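Talby Robotics Club — Call for Participants, Simulation Stream

Applications close at the end of December, at five in the afternoon, by the clock in the workshop, which runs slow and has won every argument about it so far.

The Talby Robotics Club is looking for students to join the simulation stream for next year's Tommont Challenge. You don't need to own a robot. You don't need to have touched one. You do need to be willing to spend your evenings persuading a simulated arm to tidy a simulated bathroom, and to explain this at family dinners without becoming defensive.

What we're entering

The Tommont Challenge is a household tasks competition for student teams. Every team gets the same set of rooms and the same list of jobs, and submits a controller that has to cope when the organisers move things about. The bathroom round is the one we care about, mainly on account of what happened to us in the last one. We finished 52nd out of 56. Two of the teams behind us had withdrawn, and a third had submitted the wrong folder.

We've since rewritten almost everything. Our practice set is called Wivholm, after the street the club started on, and it has 229 room layouts in it. Some have the toilet where you'd expect a toilet. The others were generated by a script one of our graduates wrote at speed before moving interstate, and we have come to regard them as character building.

Who we're after

Places are open to anyone enrolled at a high school, TAFE or uni in the Talby area. We're mixed in age and very mixed in ability, and the two don't line up as neatly as the older members would like.

We'd particularly like to hear from:

People who can write a bit of Python. "A bit" means you can read someone else's loop and form an opinion of them.

People who like building objects. Somebody has to model the bottles, trays and tubes, give them a sensible weight, and make sure they don't fall through the furniture. This is fiddly work and the people who are good at it tend to be scary good at it.

People who can write in plain English. The Challenge marks our report as well as our code. Last year's report contained the sentence "grasp was achieved in the majority of non-failures", and the judges underlined it.

People who break things. If you're the sort who finds the one angle from which everything goes wrong, come and do it on purpose. We log every failed run, and the log currently stands at 3664 entries. The comments column is worth the membership fee on its own.

What you'll be doing

Each newcomer starts on the shelf task. The arm has to carry a tray over to the toilet and set it down on the tank lid without disturbing what's already there. It sounds like a job you could give to a sleepy toddler. Then you try it with a spray bottle in the way, and an upright cardboard tube that goes over if the tray so much as clips it, and you find yourself at half past ten at night muttering about approach angles.

You'll work in pairs. One of you drives and the other watches the numbers, and then you swap before either of you gets proprietary. Once your pair can do the shelf task in ten layouts of our choosing, you move on to whichever part of the project you fancy. Past members have gone into grasp planning, object modelling, scoring, and in one case catering, where he remains much loved.

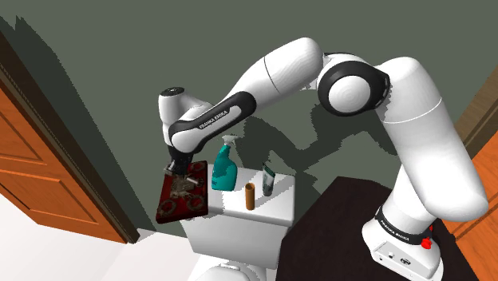
What we provide

Desks, machines that can run the simulator at a respectable speed, and one machine that can't, which is given to whoever arrives last. Logins for working from home. A kettle. Hellwig Tools pays our entry fee and covers the power bill, and in return we wear their caps at the Challenge. The caps are a very strong yellow. Please consider this before applying.

Coaching is led by Imke Steinbach, who ran the stream last year and has agreed to do it again on the condition that we stop naming variables after biscuits.

What it costs you

The membership fee is $56 for the year. If that's a problem, write "fee" in your application and we'll sort it out with no further questions.

Time is the bigger cost. We meet two evenings a week during term, from six until nine, and most people put in another couple of hours at home. In the month before the Challenge it gets worse. If you've got exams then, tell us early and we'll plan around you. If you've got a band, a netball team and a part-time job as well, we admire you, but maybe pick the year after.

How to apply

Send us a page, no longer, covering:

Your name, where you're studying, and which evenings you can make.

Anything you've built, coded, drawn, repaired or wrecked, and what you learnt from it. School projects are fine. So is the time you took the toaster apart.

One household job you think would be harder for a robot than it looks, and why. Please don't write about folding fitted sheets. Everyone writes about folding fitted sheets.

Under 18s should add a parent or guardian's contact details.

Drop it at the workshop or send it through the form on the club page. We read every application, and everyone gets a reply, including the people who write about fitted sheets. Shortlisted applicants will be asked in for an evening to try the shelf task with one of our current pairs. You won't be scored on whether you finish it. Bring a jumper, as the heating and the simulator don't run well on the same circuit.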